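The Hand on Bench Three: A Shared Workshop Takes On the Articulated Finger

By Radoslava Jurčo

The Mernness Workshop occupies the upper floor of a former seed warehouse in Nirnham, and its members pay by the month for a key, a locker and the use of the machines. Most of them build furniture or repair bicycles. Since September, one bench has been given over to a robotic hand.

The project is led by Analyn Castillo, a retired dental technician, and Elango Nair, who teaches evening classes in electronics. Their stated aim is a hand that can pick up a teacup by its handle and set it down again, built from parts that a household could afford. The budget was fixed at the outset at 197 dollars, excluding the motors, which were salvaged from office printers.

Progress has been governed by the fingers. The first design ran a single cord through each one, and the cords frayed where they crossed the knuckle. The second used rigid links in place of cord and proved stronger, but the links bound when the finger was fully bent.

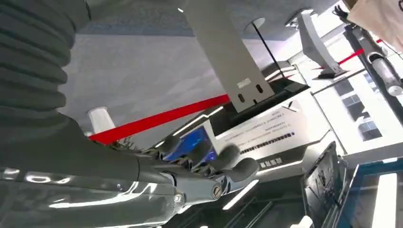

Commercial hands address the same difficulty with small linkages set between and behind the fingers, and with rounded pads at the tips. Castillo has adopted both features. Her pads are cast in the silicone she once used for dental impressions, and she has poured 20 of them in varying degrees of softness. The firmest tear least and grip worst. The present hand carries a middle grade.

Control remains the less settled matter. Nair wrote the first program for a board sold under the name Yordanov, then rewrote it when the board could not drive 3 motors at once without stalling. "The arithmetic was correct," he said. "The power supply was inadequate, and I spent two weeks looking in the wrong place."

The workshop will make the drawings available to members in the spring. Igor Slanina, who keeps the lathe schedule, has already requested a copy for a left-handed version.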